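Workshop notebook, March, fabric care bench (meaning the spare bedroom)

Picking up from the last entry, where I'd just found out that the cold rinse does nothing for the black stuff and went to bed cross. Slept on it, had toast, started again at half past nine with a fresh pile.

The job for today was folding. I know, I know, we said folding was a solved problem after the Korton batch, but that was all tea towels and pillowcases, things with proper corners. Dark soft clothes are another matter. They haven't got any edges you can trust! You pick one up by what you think is a hem and you're holding the middle of it, and the rest slides off the bed on to your feet. I did three of them like that before I thought to turn the big light on, which helped more than I'd like to admit.

I'm still working on the bed and I'm going to stick up for it. The table downstairs is the right height for my back but it's too slippery, and anything heavy creeps towards you while you're smoothing it. The duvet grips. It's also got a pattern all over it, the patchwork one with the pinks and greys and blues, so a black thing laid out on top shows its outline straight away. On the old navy bedspread I was working by feel half the time. The downside is that the duvet gives under your hands, so you press a crease in and the bed pushes it back out again (more on this below, I've got a half-baked fix).

Method as it stands, so that whoever does the next pile does it the same way. Shake out twice over the landing, not in the room. Lay it down and leave it alone for a minute. Then pinch in the middle and let both sides fall away from the pinch before you try to square anything up. I resisted the pinch for ages as it felt like making a new crease on purpose, but with soft cloth you need one line you can believe in and you may as well choose it yourself.

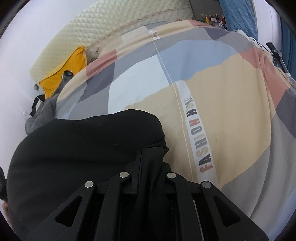
The other thing about black is fluff. Every pale speck in the house comes and sits on it. I went over everything with the sticky roller before folding and again after, and the second go still picked up plenty. I think the bedding is shedding, so I'd like to try an old cotton sheet on top, tucked in hard, and see if the roller comes away cleaner. If we do that we lose the patchwork, of course, and I've just spent a paragraph saying how much I like it. A plain white sheet would show the outlines just as well, I suppose. Fine. Sheet it is.

Now the half-baked fix for the squashiness. There's a sheet of hardboard behind the wardrobe left over from the Tang shelves, and if that went under the duvet cover, on top of the filling, you'd keep the grip and lose most of the bounce. I tried it for a bit before lunch with the smaller board, the 80 cm one, and it was lovely in the middle and useless at the sides, where everything tipped off like a seesaw. Needs the full-size piece, and that needs two people to get it out from behind the wardrobe without scraping the wallpaper. Not today.

Washing notes while I remember. The Eteo liquid is finished, I shook the last of it into this morning's load and topped it up with the Wometa powder, so don't read too much into that load if it feels stiff. I weighed the powder on the kitchen scales and there's 500 g left in the box. I've written that on the lid in pencil. Please write the new number on when you use some, even if it's only a scoop! Last time we had four different guesses and then ran out in the middle of a run.

Stacking went badly in the afternoon. Soft things folded into thirds make a nice fat parcel and then the parcel slowly undoes itself once there's another on top. Halves and then halves again lies flatter but takes up more shelf. I've left both kinds in the airing cupboard, thirds on the left and halves on the right, and I'd like them left there until the next entry so we can see which lot has slumped. If you need a towel, they're on the shelf underneath, please don't reach over the top.

To do: dig out the cotton sheet, new refill for the sticky roller, hardboard when there's a second pair of hands. Also the landing needs hoovering, it's got everything I shook out on it.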